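Packers and sorters wanted, berry season – Ceveleo

Need people from January, right thru to the end of the picking. Blueberries mostly. No experience needed, we show you on the first morning.

Shift starts 6:30 am, done by 2:30 pm. Half hour lunch, paid. Two short breaks. Bring your own food, there's a fridge and a microwave and a kettle that takes forever.

What the job is: berries come in from the field in crates. You tip them out on a white table, pull the leaves and stems, pull anything soft or split or green, and the good ones go in the cup. Cup gets checked, then on to the tubs. Small berries are fine, they go in the jam line with everything else under size. Do NOT throw them out. We lost a lot that way last season.

We have 9 places on the sorting tables and a couple more on labels, depends who turns up.
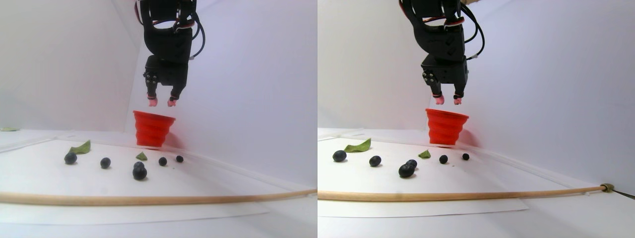

Rizwan Marikar

Leaves are the main thing. Customers will forgive a small berry, they won't forgive a leaf in the tub. Little broken bits are worse than whole ones, they hide behind the fruit. Spread the berries out flat before you start picking, don't work from a heap. The dull bloom on the skin is good, leave it alone, don't rub it off. If you're polishing them you're doing it wrong.

We use the red collapsible cups on the tables now. They fold down for washing and they don't crack when dropped. Rinse at break, wash properly at the end of shift. White paper on the table gets changed when it's stained, rolls are under the bench.

You need:
– to be 18 or over
– OK standing most of the shift (stools for anyone who needs one, just ask)
– decent eyesight, glasses fine
– short clean nails, no rings, no perfume
– hair tied back, nets are supplied
– to turn up. Text if you can't, before 6 please

Pay is hourly, same rate for everyone on the tables, goes in your bank every second week. No piece rate. We tried it and poeple rushed. Gloves and apron are ours, shoes are yours, closed toe.

Parking behind the shed, not along the fence, trucks need that side. If you're coming by bus get off at the Gazi stop and walk back to the gate. Ask for Dilruba Bhattacharjee, she does the sign in and will have your forms. Bring ID and bank details.

To apply, write to me or leave a note at the shed office with your name, phone, and which weeks you can do. Say if you're coming with a friend and want the same table, we can usualy manage it. Full season people get first pick but a few weeks is fine too.

Questions about labels or the jam line go to Sunil Dissanayake, same office, afternoons only.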